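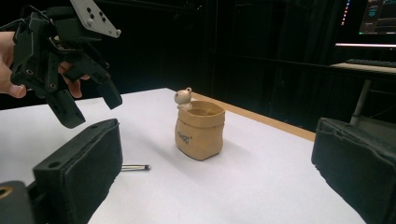
Figure 7.1 A hand-held gripper with black plastic parts and a light gray metal mounting plate.

Chapter 7
Fasteners and Joints

Almost every manufactured object is made of more than one piece, and something has to hold the pieces together. A kitchen chair, a bicycle and a desk lamp all depend on joints. When a product fails, the joint is often the first place to look.

This chapter deals with the ways parts are joined and how a designer chooses among them. In Chapter 6 you studied how materials respond to tension, compression and shear. Those same forces act on joints, but they act over a much smaller area. A panel that easily carries a load of 400 newtons may still tear loose if the whole load passes through one small screw.

Permanent and removable joints

Joints fall into two broad groups. A permanent joint cannot be taken apart without damage to the parts or to the fastener. Welds, rivets and most glued joints belong to this group. A removable joint can be opened and closed again. Bolts, machine screws and many clips belong here.

The choice depends mainly on what will happen to the product after it leaves the shop. A part that wears out should be easy to reach and replace. A part that must never come loose - a bracket on a child's car seat, for instance - may call for a permanent joint, or for a removable one with a locking device.

Case: The Kanico folding stool

Mỹ Trịnh designed a folding stool for Kanico, a small furniture maker. The first version used rivets at all the pivot points. Rivets were quick to set and kept the price down. In August the company began a repair program and found that 49 of the stools sent back had the same fault: the seat fabric had torn near the rear rail. The frames were sound, but the fabric could not be changed without drilling out the rivets.

The second version used shoulder bolts and lock nuts at the rear rail and kept the rivets everywhere else. Assembly took 90 seconds longer per stool. Customers could now fit a new seat at home with one wrench. We will return to this stool in Section 7.4, where you will work out the shear load on the rear bolts.

Key terms

Clamping force: the force with which a tightened fastener presses two parts together.
Clearance hole: a hole slightly larger than the bolt that passes through it.
Pilot hole: a small hole drilled to guide a screw and keep the material from splitting.
Thread pitch: the distance from one thread to the next, measured along the length of the screw.

Before you begin

Find a household object that you are allowed to take apart. A flashlight or an old stapler will do. List each joint and mark it permanent or removable. Keep the list, as you will need it for the review at the end of Section 7.2.

7.1 Threaded Fasteners

A screw thread is a ramp wrapped around a cylinder. Turning the screw one full turn moves it forward by a distance equal to its pitch, provided it has a single thread. A fine thread therefore moves less with each turn than a coarse one, and it allows closer adjustment. Coarse threads are faster to drive and hold better in soft materials.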